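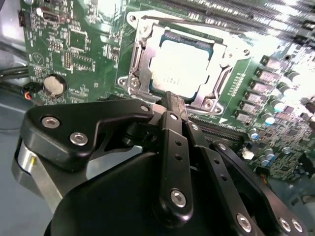 Teaching the gripper to approach a CPU socket

02/12/2020
By the Brustberg Robotics Club

In our club the new members begin with the same task: bring the gripper to the processor on an old motherboard and stop before it pushes on anything. You need a board nobody will miss, with the CPU in its socket, and an arm with a camera at the wrist.

First, unplug the power supply from the wall and press the start button of the board once. Then put the board flat on the table and fix it with tape at 2 corners. If it can slide, all your saved points are useless.

Open the load lever and the metal frame by hand. We do not let the arm do this part, the lever has a strong spring.

Now save a "high" point, 180 mm over the socket, and set the speed to the lowest step. From there go down with the jog buttons. Watch the camera picture, but look also from the side – the wrist view makes distances seem shorter than they are. Keep the finger tips on the outer side of the socket frame and stay away from the capacitors, which break off easily.

When the tips are 2 mm from the edge of the processor, stop and save the "near" point. Run the path between both points 16 times. If the tips come to a different place, tighten the finger screws and save the points again.

Metal parts of the socket shine a lot. Turn the lamp to the wall if your program cannot find the edge of the CPU.

Lifting the processor comes in the next part – please do not try it yet.

Related
Closter Cup: rules for student teams
Making softer finger tips
Notes from the July workshop
How we mount the Gorach camera holder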